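Tesex hand-held demo gripper, two months in

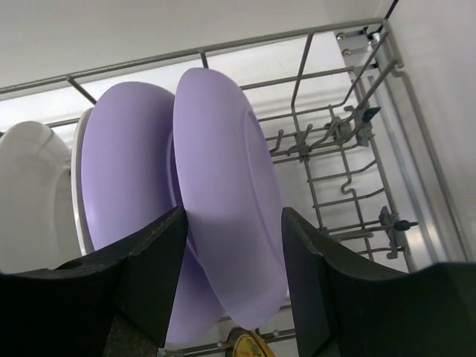
Quick one, I have a dataset due and half a pot of coffee left. Bought the Tesex kit in March to teach our arm to load and unload a dishwasher. Before that we did everything by remote control with a leader arm and pedals. So this is partly a review and partly me comparing the two, sorry if it jumps around.

What you get: the hand-held gripper (trigger grip, two fingers), a matching finger set for the robot end, wrist camera mount for both, cables, a calibration board, a carry case that doesn't close once you put the second cable in it. Paid 724 for ours. Battery is extra. Yes, really.

Setup. First evening was a mess. The quick start sheet has you calibrate before the firmware update, then the update wipes the calibration. Do the update first. After that it was 9 minutes to a first recording, and most of that was me hunting for the right port.

Recording demos by hand is the good part. You hold the thing, squeeze the trigger, do the job. Plates out, plates in, next. No lag, no fighting a leader arm that's heavier than the thing it's steering. I can feel when a plate touches the tine and ease off, and that ends up in the demo. With remote control I was guessing contact off a screen and I'd press way too hard. Or stop short and wiggle. The policy learned the wiggle, naturally.

Speed: huge difference. We've got 3,841 episodes on the drive now and the bulk of them are hand-held. My wrist has opinions about that. Take breaks, the grip is too fat for small hands and the trigger spring is stiff for the first few hundred squeezes.

Fingers. Black, chunky, angled at the tips. Chunky is fine for a bowl or a mug. For plates standing close together its tight. You have to come in from the top with the fingers either side of the plate, and if the neighbor is leaning you bump it. I ended up recording a lot of demos where I nudge the neighbor over first, then grab. Worked better than hoping for even spacing. Would love a thinner set in the box. Darnance sells some that nearly fit, but the screw holes are off by a hair and I'm not drilling a part I just paid for.

Finger surface scuffs, by the way. Cosmetic so far. Grip on glazed dishes is OK dry. Wet, I don't trust it above the floor.

Camera mount is solid. Same view on the hand-held and on the robot, that's the whole point of the kit and they got it right. You see both fingertips low in the picture and the plate between them. Couple gripes: shiny rack parts and a white tub wall make auto exposure hunt, so lock exposure before you record. I lost a full batch learning this. And once you're holding a big plate, it blocks a good chunk of the view behind it. Going back into the rack I'd add a second camera off to the side if your software takes it.

Tracking. Decent in the open, worse with your hand deep in the machine. Lower rack pulled all the way out, no trouble. Pushed half in, I got jumps. The software flags bad episodes but only after you've finished the session, so you find out you wasted 11 of them when you're already packing up. Please put a beep in. Narendra Kashyap wrote us a little script that does it live, works great, should not have been his job.

Where remote control still wins: reach. With your own arm you'll happily do moves the robot can't. I'd twist round the corner bracket to get at the back row, felt totally natural, robot hit its joint limit every time. The leader arm won't let you cheat like that. So now I do the bulk by hand and then a short remote session on the awkward spots. The Himano leader arm plays fine with the Tesex recorder once you match the frame rates. The Chow one didn't, for us. Gave up after an afternoon.

Support: answered my calibration email next morning, real person, correct answer. Refund on the dead cable took longer.

Good: speed, feel, matching camera view, support.
Bad: fat fingers, stiff triger, late error flags, battery extra, that sheet.

4 out of 5. Would buy again for plates and bowls. For silverware, no, get different fingers or wait. Will update when the thinner set ships, they told me summer.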